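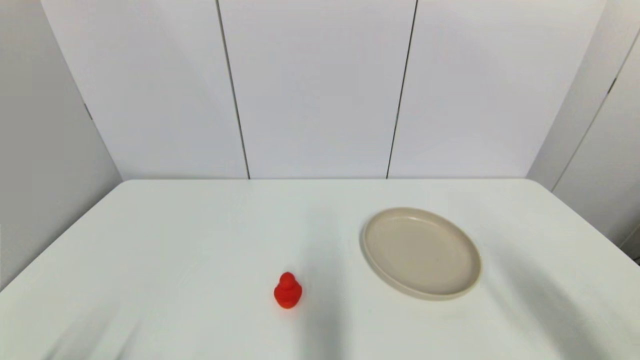

Können Maschinen schon den Tisch abräumen?

Wissen für Kinder ab 9 Jahren
Text: Ingvild Lundgren
Stand: 13. Oktober 2023

Eine Spülmaschine spült, eine Waschmaschine wäscht. Beide erledigen Hausarbeit, und beide gibt es seit Langem. Trotzdem muss jemand die Teller hineinstellen und die Socken einfüllen. Dieser Text erklärt, warum genau dieser Teil für Maschinen so schwierig ist und wie weit die Technik damit gekommen ist.

Was ist eine einfache Aufgabe?

Nehmen wir eine rote Gummiente und einen Teller, beide auf einem weißen Tisch. Die Aufgabe lautet: Lege die Ente auf den Teller. Ein Kind im Kindergarten braucht dafür wenige Sekunden und denkt nicht darüber nach. Ein Roboter muss die Aufgabe in Schritte zerlegen.

Schritt 1: Erkennen. Die Kamera liefert ein Bild. Ein Bild besteht für den Computer aus Zahlen, eine Gruppe von Zahlen für jeden Bildpunkt. Das Programm muss herausfinden, welche Bildpunkte zur Ente gehören, welche zum Teller und welche zum Tisch. Bei einer roten Ente auf Weiß geht das gut. Ein beiger Teller hebt sich weniger deutlich ab.

Schritt 2: Den Ort bestimmen. Das Programm muss wissen, wie weit die Ente entfernt ist. Menschen haben dafür zwei Augen. Roboter verwenden oft zwei Kameras oder einen Sensor, der Abstände misst. Ein runder Teller sieht von schräg oben aus wie ein Oval. Das Programm muss berechnen, dass er in Wirklichkeit rund ist.

Schritt 3: Den Weg planen. Der Arm hat mehrere Gelenke. Für jedes Gelenk wird ein Winkel berechnet, und zwar viele Male hintereinander, bis die Hand am Ziel ist. Unterwegs darf der Arm nirgends anstoßen.

Schritt 4: Greifen. Viele Roboterhände haben nur 2 Finger. Drücken sie zu schwach, rutscht das Ding heraus. Drücken sie zu stark, geht es kaputt oder wird verformt. Gummi gibt nach, Porzellan nicht.

Schritt 5: Ablegen und prüfen. Der Roboter öffnet die Finger und schaut nach. Liegt die Ente auf dem Teller? Steht sie oder ist sie umgekippt? Wenn etwas nicht stimmt, beginnt er wieder bei Schritt 1.

Das Problem mit den Schatten

Auf einem hellen Tisch sieht man Schatten besonders gut. Zwischen Ente und Teller kann ein grauer Streifen liegen, der zu keinem der beiden Dinge gehört. Menschen übersehen so etwas meistens. Ein Programm kann einen Schatten mit einem Gegenstand verwechseln, denn auch er hat eine Form und eine andere Farbe als der Tisch. Außerdem wandert er, wenn sich die Lampe, die Sonne oder der Arm bewegt.

Moderne Programme lernen den Unterschied aus Beispielen. Man zeigt ihnen sehr viele Bilder mit verschiedenem Licht. Fehlt eine bestimmte Beleuchtung in den Beispielen, kann das Programm damit später Schwierigkeiten haben.

Warum geübt wird, wo es leer ist

In einer Wohnung liegen viele Dinge herum, oft übereinander. Für den Anfang ist das zu viel. Darum werden einfache Aufgaben häufig vor glatten Wänden und mit wenigen Gegenständen geübt. Klappt eine Aufgabe dort, kommt etwas hinzu: eine Gabel, ein Tuch, ein zweiter Teller. So lässt sich feststellen, ab wann es schiefgeht.

Ein Versuch in Zahlen

Die Werkstatt Cilow hat im Februar einen Greifarm mit dem Namen Udix getestet. Er sollte kleine Gegenstände aufnehmen und auf einen Teller legen. Es gab 446 Versuche. In 161 davon lag der Gegenstand am Ende nicht dort, wo er liegen sollte. Die Fehler wurden in Gruppen sortiert:

Gegenstand nicht erkannt oder an der falschen Stelle vermutet
Gegenstand gegriffen, aber unterwegs verloren
Gegenstand auf dem Tellerrand abgelegt und heruntergerollt

Die dritte Gruppe war die größte. Der Rand eines Tellers ist nur wenig höher als seine Mitte, und der Arm ließ oft ein kleines Stück zu früh los. Danach wurde die Ablagehöhe neu eingestellt. Ein zweiter Test mit der neuen Einstellung steht noch aus.

Was Maschinen im Haushalt können

Staubsaugen: ja, auf ebenem Boden. Kabel und Treppen bleiben schwierig.
Rasen mähen: ja, in einem abgegrenzten Garten.
Fenster putzen: teilweise. Das Gerät muss meist von Hand angesetzt werden.
Tisch abräumen: im Labor ja, mit bekanntem Geschirr und langsam. In einer gewöhnlichen Küche noch nicht zuverlässig.
Wäsche falten: einzelne Stücke, langsam. Stoff ändert bei jeder Berührung seine Form.

Und im Laden?

Im Lager des Versandhändlers Björklund fahren Maschinen ganze Regale zu den Menschen, die dort die Waren einpacken. Das Fahren ist gut zu automatisieren: Der Boden ist glatt, die Regale sind gleich groß, und die Wege sind festgelegt. Das Herausnehmen der Waren übernehmen weiterhin Menschen. In einem Regalfach liegen Zahnbürsten neben Wollmützen und Glasflaschen, und jedes Teil muss anders angefasst werden.

Die Firma Justonura arbeitet an einem Sauggreifer für solche Fächer. Er hält Dinge mit Unterdruck fest, ähnlich wie ein Saugnapf an einer Fliese. Bei glatten Schachteln funktioniert das. Bei einer Mütze strömt die Luft durch die Maschen, und der Sauger findet keinen Halt.

Antwort auf die Frage vom Anfang

Maschinen können einzelne Teile der Arbeit. Ein Arm kann einen Teller greifen, wenn er ihn kennt und gut sieht. Einen Tisch nach dem Abendessen abzuräumen, mit Soßenresten, halb vollen Gläsern und zerknüllten Servietten, ist eine andere Aufgabe. Wann das im Alltag gelingt, lässt sich nicht genau vorhersagen.

Wörter zum Nachschlagen

Sensor: Bauteil, das etwas misst, zum Beispiel Licht, Abstand oder Druck.
Gelenk: bewegliche Verbindung zwischen zwei Teilen eines Arms.
Greifer: Hand eines Roboters.
Unterdruck: Der Luftdruck ist an einer Stelle niedriger als in der Umgebung.

Zum Ausprobieren

Du brauchst einen Teller, ein kleines Spielzeug und eine zweite Person. Schließe die Augen. Die andere Person sagt dir, wohin du die Hand bewegen sollst, und darf dabei nur die Wörter links, rechts, vor, zurück, hoch, runter, auf und zu verwenden. Lege das Spielzeug auf den Teller. Notiert, wie viele Anweisungen nötig waren, und tauscht dann die Rollen.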